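Easing a sticking cabinet door

A door that binds in damp weather usually needs adjusting before it needs planing. Swollen timber shrinks back, and wood taken off in August leaves a gap by spring.

Open the door and tighten every hinge screw by hand. If a screw turns without biting, remove it, glue a matchstick into the hole, trim it flush and refit the screw once the glue has set.

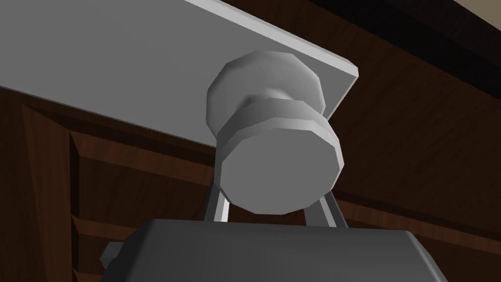
Close the door on a strip of thin paper and slide it along the edge. Mark the point where it catches — this is the high spot.

Rub the marked area with candle wax. If it still binds, sand along the grain with 120 grit, checking the fit every few strokes, then finish with 240 and seal the bare edge the same day.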